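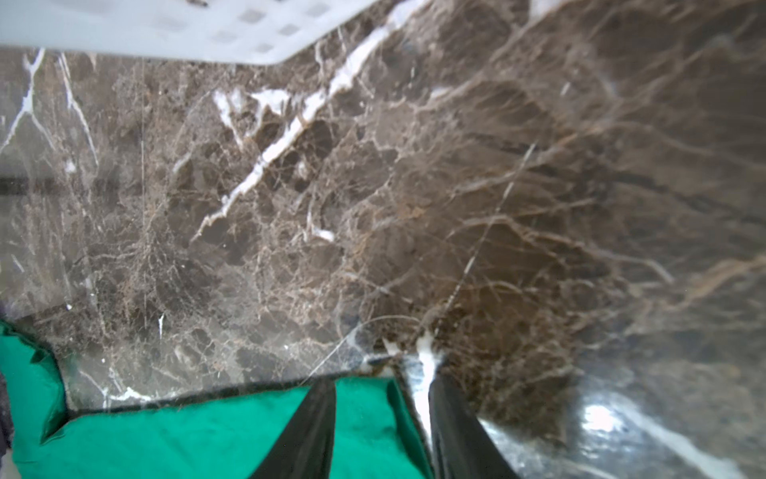
When I moved to this country I was told that the weather would be the hard part. The weather was easy. What I could not learn for a long time was how to be late for supper, because in the town where I grew up supper did not have a time. It had a smell, and when the smell reached the stairs you came home.

I want to write in favour of the shared meal at work, and I know it is not a fashionable cause. At the office where I am employed, most of my colleagues eat in front of the screen. They eat quickly and with one hand. If you ask them, they say they are saving time, and that they leave earlier in the evening. I have watched when they leave. It is the same hour as before.

My first job here was at Rikell, a small firm which repaired sewing machines for schools and tailors. We were a mixed group and most of us spoke English as a second or third language. At one o'clock the owner, Malathi Thomas, switched off the radio, and this was the sign. All of us sat down. It was not written in any contract. I think that if somebody had refused, she would have allowed it, but I do not remember that anyone refused.

At that table I learned more English than in the evening course for which I paid. The course taught me how to book a hotel room. The table taught me how to disagree with a person and then pass him the bread. Khoa Phùng, who was the quietest man in the workshop when he had a tool in his hand, told long stories at lunch, and it was from him that I first heard that our wages were lower than at Zakura on the other side of the river. So the table was also useful in ways which the owner perhaps did not intend.
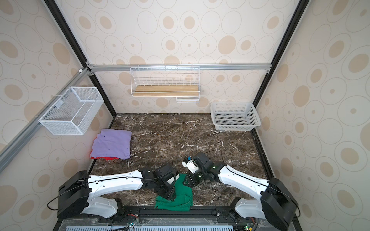

There are fair arguments against it. My friend Marta Pavliuk, who has two small children, says that lunch is the only half hour in her day when no person wants anything from her, and that she would be angry if an employer took it away and called it a gift. I respect this. I have also met people who cannot eat in company because of illness, or who fast, or who simply find the noise too much. A meal that is forced is a meeting with soup. I do not want that kind, and I have seen it: at my second job, in Stirkedell, there was a "team lunch" every Monday, and the manager brought a list of subjects. People began to have dentist appointments on Mondays.

But I notice that the choice is no longer a real one. When I started in my present office there was a kitchen with a table for 10. In October the table was removed and now there are 2 high stools by the window. Nobody forbade us to eat together. They only took away the place, and then they said that the staff prefer to eat alone. It is like removing a bench from the park and then reporting that people do not like to sit.

I wrote about this to Lev Zakharchenko, with whom I studied, and he answered that I am making a feeling into a principle. He works from home and is content. He eats when he is hungry, and he reads a book with his food, which our mothers never permitted. Perhaps he is right about himself. But he has lived in his street for five years and he told me, in the same letter, that he does not know the name of one neighbour. I do not say that one thing causes the other. I only put them next to each other.
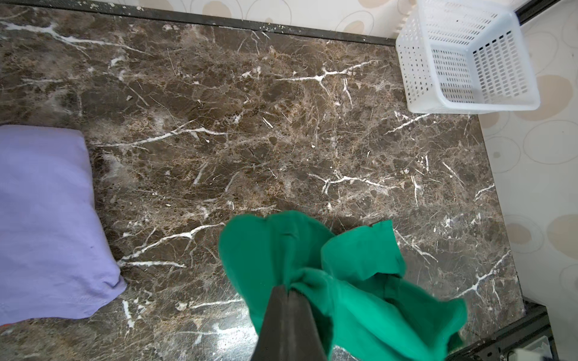 Should an employer then pay for the time which people spend at the table? I think it should pay for half an hour of it, and it should not ask what was said there.

Some readers will find this too generous. I would remind them that the same firms pay for courses in communication, held in hotels, with a printed folder. I attended such a course last winter. It was not bad. The best part was the lunch, when the trainer went out to telephone and the rest of us finally began to talk, and a woman from the accounts department explained to me how to make pickled plums.

I have made them twice now, and the second time I used less vinegar.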